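Pravance

A small command-line tool for keeping project settings in one place and handing them out to every build that needs them.

Welcome, and thank you for stopping by! Pravance started life as a folder of shell scripts that I carried from job to job, and it grew up slowly, mostly in the evenings, into something I felt I could share. If you have ever changed a database address in one file and then found the old one still sitting in two others, you already know why I wrote it.

What it does

You keep one file, called pravance.conf, at the top of your project. In it you write your settings once, and then you say which of them should be different for staging or for production. When you run a build, Pravance reads that file, works out the right values for the place you are building for, and passes them along as ordinary environment variables. Your own code doesn't have to know Pravance exists, and I've tried hard to keep it that way.

Installing

You will need Python 3 and a recent copy of pip. Then:

pip install pravance
pravance init

The second command asks you a few questions (the project name, where your builds live, whether you want a staging area) and writes a starter file for you. Please do read through it before you commit it -- the comments in there are the best short guide we have, and I keep them more up to date than this page, I'm afraid.

Everyday use

pravance show staging
pravance check
pravance push production

The show command prints the values for one environment, with anything marked secret replaced by stars. The check command looks for settings that are used but never given a value, and for names that differ only by a capital letter, a mistake I still make more often than I'd like to admit. The push command sends the values to your host. It will ask you to type the project name first when the target is production, and there is a --yes flag if you are running it from a script. 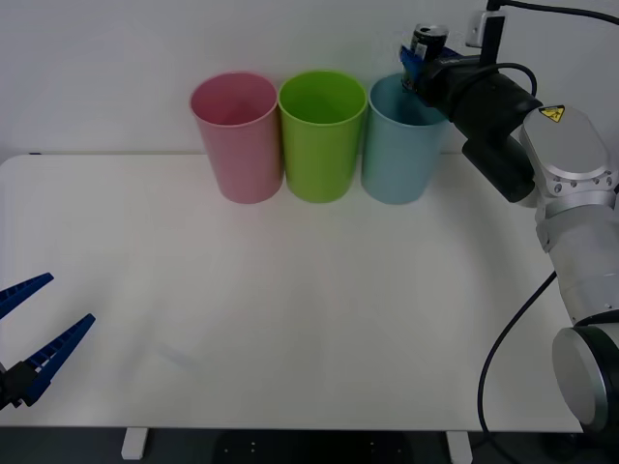

Secrets are kept apart from everything else, in a file called pravance.secret, and init adds that file to your .gitignore for you. If you joined a project that was set up by somebody else, have a look and make sure the line is still there. Each secret can be up to 400 characters long, and a project can hold up to 200 settings in all. Those limits come from the storage format and I would love to lift them one day, but it means a new file layout and I want to get that right.

Plugins

Trurano adds support for reading settings from a shared server, which is handy for bigger teams. Bustach prints a plain list of what changed between two pushes, and I use it myself every single day. Kļaviņa is the newest one and handles names with accented letters properly (it is named after the street where I wrote it, so of course it had to work with its own name!).

Known problems

Renaming an environment does not rename it on the host, so old builds keep the old name until you remove them by hand. Comments at the end of a line are dropped when the file is rewritten. Issue 31 has a long discussion of that one, with a workaround near the bottom.

Helping out

Bug reports are very welcome, and so are small fixes to the wording. Please run pravance check on the sample project before you send a change, and tell me which system you are on.

Maintained by Vija Vanags. Last updated 25th March. Released under the MIT license.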